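Nunwood Counter Notes: README

Cutting boards, the stone they sit on, and what people claim about both
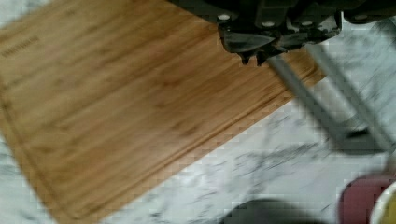 Most of what gets written about cutting boards is written by people selling cutting boards. These notes started as an attempt to sort out which of the usual advice holds up in an ordinary kitchen. A fair amount of it didn't, and some of it I still can't settle. Treat everything below as one household's records plus a few borrowed ones.

What is in the folder

boards.csv: 41 rows, one per board. Columns are material, length, width, thickness, groove (yes/no), feet (yes/no), where it was kept, and how it was washed.

wear.csv: notes on cuts, stains, warping and splits, keyed to the board number. Free text. Spelling is uneven and I have left it alone.

counters.csv: what each board was used on. Stone, laminate, butcher block, other.

claims.txt: advice copied down from packaging and care leaflets, with my comments after each line.

Where the records come from

The first 12 boards were mine or my family's. The rest came through the Dizon kitchen swap and from a shared kitchen in Brilbridge, where the boards get harder use and a lot less affection. The Brilbridge entries are better than mine on dates of purchase and worse on everything else. Five rows have no thickness at all. Please don't fill them in by guessing.

Notes on bamboo

Bamboo boards are sold as harder than maple, kinder to knives than plastic, and naturally resistant to germs. Those three claims don't sit together comfortably. A harder surface ought to be tougher on an edge, and my own paring knife seems to agree, though I never measured it. On germs I have nothing to offer and I'd be wary of any leaflet that does.

What I can say is that the bamboo boards in this set were made of strips glued side by side, and when they failed they mostly failed along a glue line. Soaking shows up again and again in the notes for the split ones. That looks like a cause to me, but people who soak boards may also drop them, dishwash them and leave them leaning against the stove. The file can't pull those apart.

Notes on juice grooves

I went in thinking grooves were decoration. I have moved a little. For a tomato or a small roast they hold enough to save the counter. For a watermelon they hold nothing worth mentioning. They also collect crumbs and old oil, and they take away chopping room at the edges, so a grooved board should be bought a size up. The groove column doesn't record depth, and it should have.

Notes on marble

Marble counters get treated as if a lemon will ruin them by lunchtime. Acid does etch marble, and sealing won't prevent that, whatever the bottle implies. Whether you'll notice depends on the finish and the veining. On a pale stone with soft gray clouding, a dull spot can be hard to find unless you bend down and look across it against the light.

Slipping is the bigger everyday problem. A flat board on polished stone moves. A damp dish towel underneath fixes it for nothing, and I've yet to find a rubber mat that does better.

Known problems

"Oiled" means whatever the owner thought it meant. Some wiped on mineral oil every month and some did it once.

Wear was judged by eye, and mostly by me. I regraded 20 boards after a few months and disagreed with myself more than I would like.

The Clurnano board care sheet is quoted at length in claims.txt. Quoting it isn't endorsing it.

Nothing in here supports a ranking of brands. I've been asked for one and the answer is still no.

Changes

April: merged the Brilbridge rows, split "wood" into hardwood and bamboo, removed a duplicate cheese board.

Still to do: add a groove depth column, and ask the Dizon people which of their boards were bought used.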